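Wheel alignment rack

A wheel alignment rack is the lift a car sits on while a shop measures and sets the angles of its wheels. I've run two of them over the years, a four-post Grakeck and later a scissor-style Braltwood, so I'm a bit biased toward the four-post (you can walk under it without ducking!). 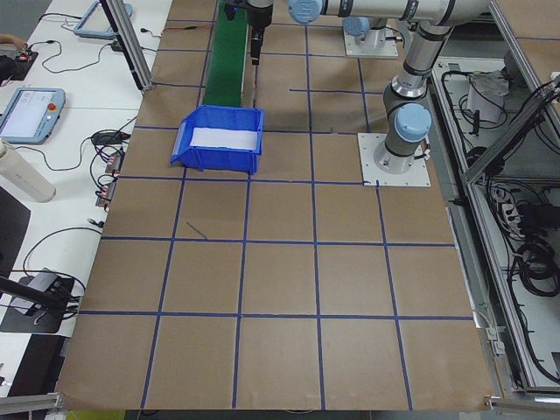
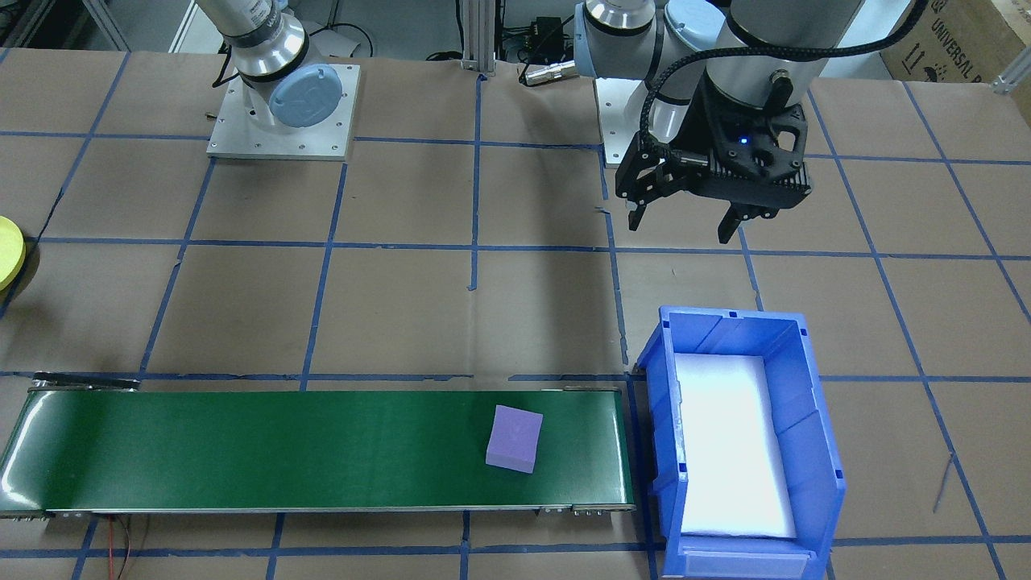
Robot arms at a work surface marked off in squares with blue tape.

Parts

The runways carry the car. Up front there are turnplates, round plates that let the steered wheels swing freely, and at the back there are slip plates that slide a little side to side. Pull the lock pins before you take a reading. I forgot once and chased a toe number all afternoon.

Leveling

A rack has to be level at the height where you measure, and mine gets checked every January. Nhung Đỗ, who taught me the trade, liked to check again after 1000 cars, and I've kept that habit too. On the Grakeck it's a matter of turning the adjusters on the locking ladders, then lowering onto the locks and reading again.

Types

Four-post racks suit long trucks and vans. Scissor racks take up less floor and can be set flush, but the pit needs a good drain. Drive-on pit racks are the oldest kind, and Sơn Kiều still has one at his place in Sutherland that he won't part with.

See also: camber, caster, toe, thrust angle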